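Open Day at Milura: Visitors Try the Hand-Held Gripper

On Sunday, the home robotics group Milura opened its doors to neighbors and families for the second time. The first open day was in December.
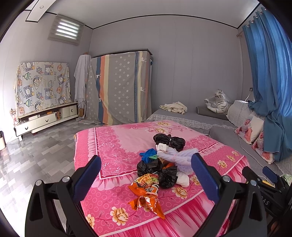
Tidying a bedroom, one grip at a time

The main demonstration was about ordinary housework. Visitors took the black gripper with the blue finger pads in their own hand and tried to sort a heap on a pink bedspread, with a towel, bundled plastic bags and a snack wrapper. Each person had 14 minutes for the task. The movements recorded with such tools are later used for teaching a robot arm.

"People expect that the hard objects are the difficult ones," said Alina Sandu, who guided the visit. "But a soft towel changes its shape every time you touch it, and a plastic bag is even worse."

105 people came during the day, and 22 of them stayed for the longer workshop in the afternoon. There the participants learned how to hold the tool steady and why they should not hurry. Many children wanted a second turn, so the workshop started a little later than it was planned.

In the next room the company Relletti showed a short film about its work with warehouse arms, and the guests could put questions to two of its engineers.

Next visit

Milura will receive visitors again in the autumn. Groups can have up to 30 persons and must register before they come. Entrance is free. Schools are asked to write to the office and to mention the age of the pupils.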